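Questions People Keep Asking Me About Starting a House Church

5 min read

I write about church life from Clambridge, where a few of us started meeting in a living room and ended up with a congregation called Imholm Fellowship. My inbox fills up with the same questions over and over, so I finally put my answers in one place. I'm not a pastor by training and I'm certainly not a lawyer, so take this as advice from a friend with a lot of folding chairs in her garage!

How many people do you need to start?

Two. I mean it! Our first month was two households and a pot of soup, and one of those households had the flu half the time. We read a psalm, prayed for each other and went home. If you wait until you have a crowd, you'll be waiting a long while, and the crowd will have opinions about the music before you've sung a note.

Do I have to be ordained?

Depends on your tradition. Some churches are strict about who can preach, who can baptize and who can serve communion, and if you belong to one of those you should talk to your leaders before you do anything in your living room. We're independent, so we asked an older minister from a church in Zemia to visit once a month and handle communion for us. The rest of the time we took turns leading the reading. I was terrible at it for most of the first year (I read too fast, and I still do when I'm nervous).

What did you do for music?

Sang badly. Then we got a keyboard, and then someone's nephew broke the keyboard. These days we have a guitar and a hymn book that's missing its cover, and I wouldn't trade it. Pick songs people already know. A new song every week will wear everybody out, so we repeat one for a month until even the kids have it by heart.

How do you choose what to preach on?

We go through one book of the Bible at a time. We began with Mark, it's short and it moves fast, and people who had never opened a Bible could follow the story from one meeting to the next. Whoever is leading picks the stopping point. Sometimes that's half a chapter and sometimes it's four verses, and I've learned to leave quiet time at the end instead of filling it up with my own voice. 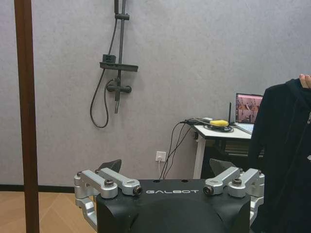 A reader in Gatti wrote to tell me she thinks I'm too easy on this one, and that a new group should have a full year of teaching planned out before the first meeting. Her own group lost people, she said, when the talks wandered wherever the leader felt like going that evening. I take the point. If you're the wandering type, write a plan and tape it to the fridge. I still think a year is a lot to ask of somebody who just wants to pray with the neighbors, but a month or two ahead is perfectly doable.

When should we stop meeting at home?

Later than you think. We stayed put until we had 14 adults plus kids, and the hallway had turned into a second row. What finally pushed us out was parking, if you must know. The street couldn't take it, and I got tired of apologizing to the people across the road every time somebody blocked their driveway.

Where did you go next?

A rented hall on the edge of town with bad heating. We wore our coats to prayer all through February! The rent was 500 a month, and when we signed I was sure we'd be back on my sofa by summer. We weren't. A few families gave steadily, a few gave when they could, and once a quarter we had a supper where people brought a dish and dropped something in the basket.

Should you talk about money from the start?

Yes, and out loud. Keep a notebook that any member can open. Have two people count the offering together, and have them both sign the page. It feels a bit fussy when the total is barely enough for coffee, but you'll be glad of the habit once there's rent to pay.

How big are you now?

On a good morning, 70. On a rainy one I can hear myself sing, poor everybody. I used to fret over the low mornings, and I'd go home and rewrite the announcements as if that were the problem. An hour with a small room can be the best hour of the month.

What about people who leave?

This is the hard one. Some move away, some find a church that suits them better, and some go quiet and don't say why. I call once, and I send a card, and then I leave the door open. Early on I chased people, and I'm sorry for it. Two of those families came back on their own, much later, and we never made a speech about it. They sat down, somebody passed them a hymn book, and we carried on with Mark.

Do you keep any record of how it all began?

I wish I'd kept more! I have the first offering notebook and a stack of song lists with soup on them. Write down your dates and your prayers while you still remember them. Ours are all out of order, and at every anniversary supper there's a lively disagreement over which psalm we read that first night. I say it was the 121st.

Related

How We Picked a Name for Imholm Fellowship
Easy Soups for a Church Supper
Visiting the Old Chapels of Zemia
Teaching Kids to Pray Without a Script
What I Learned From Renting a Cold Hall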